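# How to test a bin-picking claim before you believe it

Every year somebody tells me robots are ready for shop-floor chores. Maybe. At Sarkton we now run the same dull test on every demo, and you can copy it in an afternoon.

1. Use your own parts and your own bin. Scuffed metal is fine – yours will be scuffed too.
2. Tip the parts in. Don't let the vendor straighten them.
3. Start with a handful, some crossing or touching, a few lying near the walls.
4. Run 188 picks. Write down every miss and every time a person reaches for the controls.

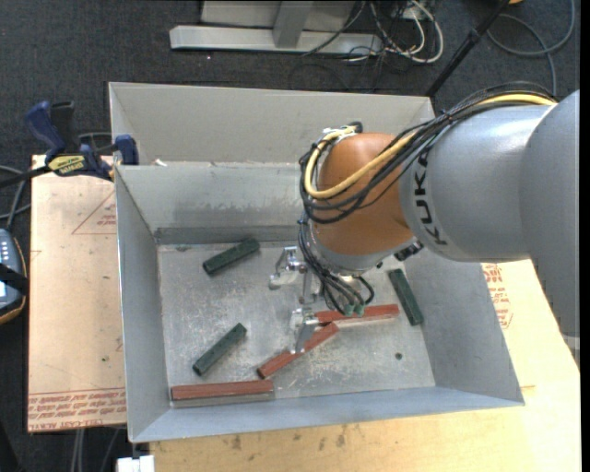

Walls and corners are where I'd spend most of the time. A bar in the open middle proves very little. Put one close to the side, at an awkward angle, and check whether the wrist and its cables have room to follow the gripper down.

5. Repeat with the lights changed.
6. Time the whole job, resets included.

Remo Leone ran this in September and logged 43 stops in 665 picks. The salesman called that promising. I call it a full-time babysitter.

As for laundry and dishes, ask me after it can empty a bin. Send your own logs to Aniela Domański and she'll add them to the shared sheet.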